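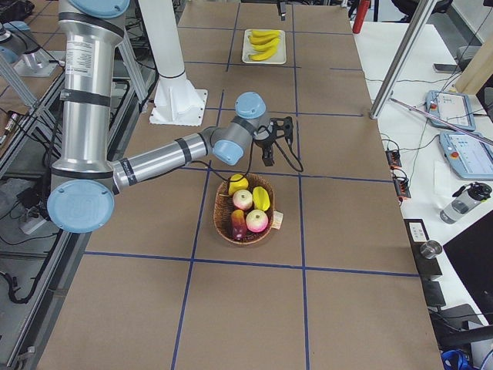
About us

Fleltside packs fruit. Boxes for offices, schools, two hospitals and a lot of front desks. Started in Brambridge with one van and a borrowed cold room, now 217 customers and a bench full of robot arms. That's the short version. Longer one below, written between deliveries so excuse the typos.

Who we are

Mei-kuen Tse started the company after nine years running the produce floor at Cheng, the wholesaler across the river. Ching-wen Wan joined the year after to sort out the vans and ended up sorting out everything else. There are 16 of us now. Packers, drivers, two people on the phones, and the bench team, which is three people and used to be zero.

We do 2,000 boxes in a normal week. More in September when schools go back. November is slow, so that's when we fix things and paint things.

Why robots

Packing fruit by hand is fine for an hour. By hour six it's wrists, shoulders and lower back. Same reach, same twist, tray to basket, basket to box. We had people we really liked leaving over it. Mei-kuen did the Friday line herself one winter and came in the next week asking what an arm costs.

So we are teaching arms to do the reaching part. Pick up a banana, put it down where it should go, don't bruise it. Sounds easy. A banana is a terrible shape. Soft, curved, never the same twice, and it matters which end you go in from. Apples are easier. Bell peppers are somewhere in the middle and depend on who you ask.

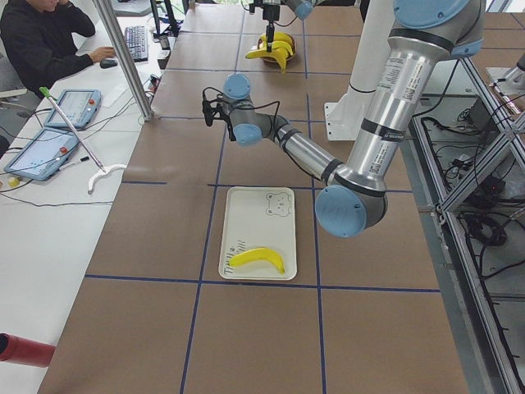
The bench work is slow and mostly patience. Put the fruit on the tray, set up the arm, run it, write down what went wrong, move the fruit, go again. The blue tape grid is there so everyone means the same spot when they say "one square over" - we lost a whole afternoon once to two people using diffrent words for the same corner. Pendants stay within reach on the desk. Anyone can hit the red button, any time, no questions. First thing you learn here, before where the coffee is.

Artificial fruit for a lot of the practice, by the way. It doesn't go brown and you can drop it all day.

What changed for the people here

We said at the start that no one would lose a job to an arm and so far that's held. We put it in writing too, it's pinned up by the lockers. What did change is what the jobs are.

Three packers moved over to the bench. None of them had a technical background. Training was done with Borkero, a small outfit that set up the arms with us and came in twice a week until we stopped calling them every hour. Bench pay is higher than line pay. It should be, it's a harder job.

The line still packs by hand, and will for a while yet. Shifts are shorter now and people rotate, so no one does the same reach all day. We also moved the start to 6:30 from 5:45 after the packers voted on it. Nothing to do with robots, but it came up in the same meeting and it's probaly the most popular thing we ever did.

Not all of it went well. First plan had the arms going straight onto the line, with the crew told a week ahead. Bad idea, people were upset, and they were right. Ching-wen pulled it and we started over with a bench, off to the side, and an open invite to come and have a go. Some did. Some still don't want to and that's ok.

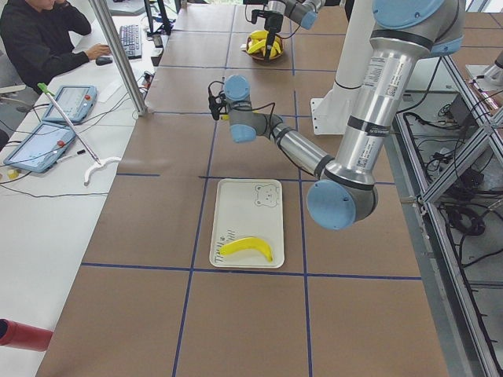 Two arms on one table is the current headache. Each one needs its own patch to work in, and they need to stay out of each other's way without one sitting around waiting for the other. Bench team has opinions. There's a list. We're working down it before anything goes near the real line, and there's no date on that because the last date we gave was wrong.

Practical stuff

Packing and bench are in the same building in Brambridge, unit 248, round the back. Deliveries use the left hand door. Orders for next week close at noon on Friday, please don't call at 12:10, the phones team will be nice about it but the list has already gone to the buyers.

Want to work here? Line jobs come up most in late summer. Bench jobs get offered inside first, then to everyone else. You don't need to know robots. You do need to be ok with doing a thing forty times and noticing what was off on the thirty-first.

School visits - yes, small groups, mornings only, closed shoes. Ask for Ching-wen.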